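# 고무는 먼저 늙는다

단종 차의 문짝 고무를 다시 찍어내는 작은 회사, 마하마 이야기

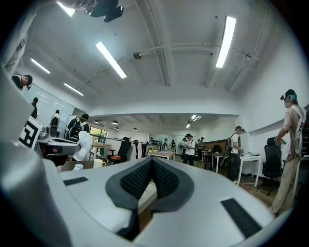 흰 천장 아래로 넓게 트인 작업 공간.

오래된 차를 갖고 있으면 인사말이 정해진다. "엔진은 괜찮아요?" 주유소에서도 묻고 처가에서도 묻는다. 엔진은 늘 괜찮다. 내 플레르쿠네티 쿠페의 엔진은 내 무릎보다 상태가 좋다. 문제는 비가 오면 조수석 발밑에 작은 호수가 생긴다는 점이고, 그 호수의 원인은 길이가 사람 키만 한 검은 고무 한 줄이다.

플레르쿠네티를 모르는 독자를 위해 적어 두자면, 플레르쿠네티는 잘 달리고 잘 돌고 잘 팔리지 않은 차다. 마지막 차가 라인을 떠난 지 16년이 지났다. 브레이크 패드는 다른 차종 것이 맞고, 점화 코일은 아직 신품이 돌아다닌다. 흡기와 배기는 동호회 사람들이 하도 뜯어고쳐서 순정 상태인 차를 찾기가 더 어렵다. 터보를 얹겠다고 하면 조언해 줄 사람이 줄을 선다. 그런데 도어 웨더스트립을 구한다고 게시판에 쓰면 답글이 딱 하나 달린다. "저도요."

나는 처음에 실리콘으로 버텼다. 그다음에는 자재상에서 파는 범용 몰딩을 사다가 욕실 문풍지 바르듯 붙였다. 문이 닫히지 않았다. 어깨로 밀어 닫았더니 이번에는 열리지 않았고, 나는 일주일 동안 조수석으로 타고 내렸다. 아내는 그 일주일 동안 버스를 탔다.

## 문 닫히는 소리를 듣는 사람

마하마의 대표 아바 마하마는 회사에 자기 성을 붙였다. 이유를 물었더니 이름 짓는 데 쓸 돈이 없었다고 한다. 고무 압출 공장에서 창틀 패킹을 만들던 그는 자기 차의 트렁크 패킹을 구하지 못해 하나를 만들었고, 최소 주문량 때문에 나머지까지 떠안았다. 최소 주문량은 500개였다. 같은 차를 타는 사람은 그가 아는 한 2명이었고, 그중 하나가 본인이었다.

"그때 재고 일부는 아직 있어요." 그가 말했다. "필요하세요?"

나는 필요하지 않았다. 그런데 하나 샀다. 옛날 차를 타는 사람은 이런 식으로 방 하나를 잃는다.

복제 고무라고 하면 헌것을 본떠 새것을 만들면 끝나는 일처럼 들린다. 마하마는 그 말을 들으면 차를 한 모금 마시고 기다린다. 십몇 년 눌려 있던 고무는 원래 모양을 잊은 고무다. 문틀에 눌려 납작해지고, 햇볕을 받은 쪽은 오그라들고, 모서리는 늘어져 있다. 헌것을 그대로 본뜨면 새것처럼 반짝이는 헌것이 나온다. 그래서 그는 차체 쪽을 먼저 잰다. 문을 닫은 상태에서 틈이 얼마인지, 위쪽과 경첩 쪽이 얼마나 다른지, 사고 수리를 받은 차인지까지 본다. 차주가 무사고라고 우기는 차일수록 오래 본다.

단면을 정하면 그다음은 경도다. 너무 무르면 고속에서 바람 소리가 나고, 너무 단단하면 내 경우처럼 버스를 타는 가족이 생긴다. 도어용은 속이 빈 스펀지 부분과 차체를 물고 있는 단단한 부분을 한 줄에 같이 뽑아야 하는데, 이 둘은 식으면서 줄어드는 정도가 다르다. 직선 구간은 그래도 말을 듣는다. 창틀 뒤쪽의 꺾이는 모서리는 따로 금형을 파서 이어 붙인다. 가격표를 보고 놀란 손님이 따지는 곳도 대개 이 모서리다.

시험은 호스로 한다. 문을 닫고 물을 뿌린다. 안에서 누가 손전등을 들고 앉아 있는다. 내가 찾아간 날은 그 누가 나였다.

## 목록을 만든 사람

마하마에 일감을 물어다 주는 쪽은 스턴우드다. 폐차 부품을 사고파는 오래된 가게인데, 이곳의 오헤마 술레마나는 손님이 찾았으나 내주지 못한 부품을 전부 적어 왔다. 처음에는 전화기 옆 공책이었고 지금은 표 계산 파일이다. 내가 본 날 그 파일은 3,663행이었다.

훑어보면 사람들이 엔진 얘기를 왜 그렇게 좋아하는지 알 것 같다. 목록에 엔진이 거의 없다. 유리창 홈에 끼우는 고무, 안테나 밑동의 와셔, 햇빛 가리개 고정 클립, 컵 홀더 뚜껑의 스프링. 차 한 대를 세우는 것은 이런 것들인데 사진을 찍어 올려도 아무 반응이 없다. 새로 단 터빈은 하트를 받는다. 새로 단 와셔는 아내에게 보여 줘도 "응" 소리를 듣는다.

술레마나의 분류법은 단순하다. 한 번 찾은 손님은 표시하지 않는다. 같은 부품을 세 번째 찾는 손님에게는 별표를 붙이고, 별표가 모이면 마하마에게 전화한다. 그러면 두 사람은 돈 얘기로 다툰다. 술레마나는 수요가 있다고 하고, 마하마는 별표는 입금이 아니라고 한다. 실제로 예약을 받으면 별표의 절반은 그새 차를 팔았거나, 실리콘을 발랐거나, 가격을 듣고 갑자기 비 새는 차의 낭만을 발견한다.

플레르쿠네티의 도어 고무가 생산까지 간 것은 푸나렌 덕이었다. 푸나렌은 이 차만으로 한 경기를 꾸리는 아마추어 레이스인데, 참가 차량 대부분이 실내를 뜯어내 고무도 같이 버렸다. 그러다 우천 경기에서 몇 대가 배터리함까지 물을 먹었다. 무게를 줄이려고 떼어 낸 것을 다시 사는 사람들의 얼굴은 대체로 겸손하다. 주문은 4월에 마감됐고, 이번에는 마하마가 떠안은 재고가 한 상자뿐이었다.

## 끼워 보면

장착은 집에서 할 수 있다고 설명서에 적혀 있다. 설명서는 한 장이고, 그중 절반은 헌 고무를 떼어 낸 자리를 닦으라는 말이다. 닦으라는 말이 네 번 나온다. 나는 한 번 닦고 끼웠다가 다시 뺐다. 위쪽 모서리부터 맞추고 아래로 내려오면서 손바닥으로 눌러 넣는데, 당기면 안 된다. 당겨서 끼우면 그날은 예쁘고 겨울이 되면 끝이 벌어진다. 고무가 조금 남는다 싶으면 맞게 끼우고 있는 것이다. 가위는 옆방에 두는 편이 좋다.

처음 며칠은 문이 뻑뻑하다. 마하마는 문을 닫아 둔 채 햇볕에 세워 두라고 했고, 나는 그대로 했다. 나흘째에 문이 한 번에 닫혔다. 낮고 둔한 소리가 났다. 옆집 사람이 새 차 샀느냐고 물었다.

발밑의 호수는 사라졌다. 대신 그동안 바람 소리에 묻혀 있던 소리가 들리기 시작했다. 뒷유리 어딘가에서 나는 딸깍 소리다. 술레마나에게 전화했더니 파일을 찾아보고는, 뒷선반 고정 클립 같다고, 이미 두 사람이 물어봤다고 했다. 내가 세 번째라 별표가 붙었다.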